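Yesterday I visited the open day of Bumby, the robotics workshop behind the old tram depot. I promised some of you a report, so I write it in small pieces. Please forgive my English, it is my third language.

2/ Entrance was free but you had to book. They had 135 places for the whole day and I got one for the late morning group. We were eight people in the group, plus a guide in a grey jumper who spoke quickly but was kind when I asked her to repeat.

3/ First room: a short talk about the history of the workshop. They started in a garage with one second-hand arm, and the neighbours complained about the noise. The talk was a little long. The chairs were the folding kind and my back is not young.

4/ Second room was Sullel. This is their name for the software which lets a person teach the arms by moving them. I had imagined somebody typing code all day. The guide said most of the teaching is done by hand, the same small task again and again, until the person is tired and must change with a colleague.

5/ She gave us a number for this. One of their handling tasks was repeated 510 times before they were satisfied to show it to visitors. A man beside me whistled. I thought of my mother teaching me to fold dumplings — it was maybe not so different.

6/ Third room, and my favourite: the two-arm table. You stand behind a line on the floor and you must keep your bag on your shoulder, not on the ground. I stayed for two turns because the next group was late.
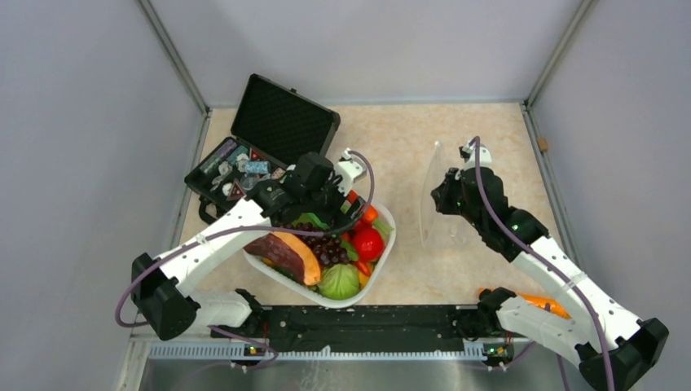
7/ What surprised me was how much talk there was about thin plastic. I asked which objects are difficult, expecting the answer to be glass or something heavy. No, she said, a clear bag. It changes its shape whenever you touch it, and a camera has trouble to see where it ends.

8/ Grapes came second on her list of difficult things. A cabbage you can hold from many sides, but a bunch of grapes has no good side. I never thought about a cabbage as an easy colleague before.

9/ A child asked if the arms ever fight with each other. Everybody laughed, but the guide answered seriously. The two arms share one space, so each must know where the other one is. In December they had a small collision and one wrist part had to be replaced. She told it quite openly and I liked that.

10/ I also asked about the colour of the cables, if purple has a meaning. She did not know! She wrote my question on her hand and promised to ask the electrician.

11/ Last stop was Mocanu, a project for people who have weak hands. It is still only drawings and one cardboard model. I would have liked to hear more about this one, but we had ten minutes and most of it went to a question about batteries.

12/ Practical things. Bus 193 stops at the corner, then it is a short walk uphill. The toilet is on the ground floor only. There is a lift, but you must ask for the key. Coffee and a very good apple slice from Gimau, the bakery across the road, pay by card.

13/ Somebody already asked me if it is suitable for children. I would say yes from school age. The younger ones in our group got bored in the talk and then woke up completely at the two-arm table. Take a jumper for them, the rooms are kept cool.

14/ They plan another open day but the date is not fixed. There is a paper list at the front desk where you can leave your email. I wrote mine very clearly, in capital letters, and under it I wrote "purple cables" so they remember what they owe me.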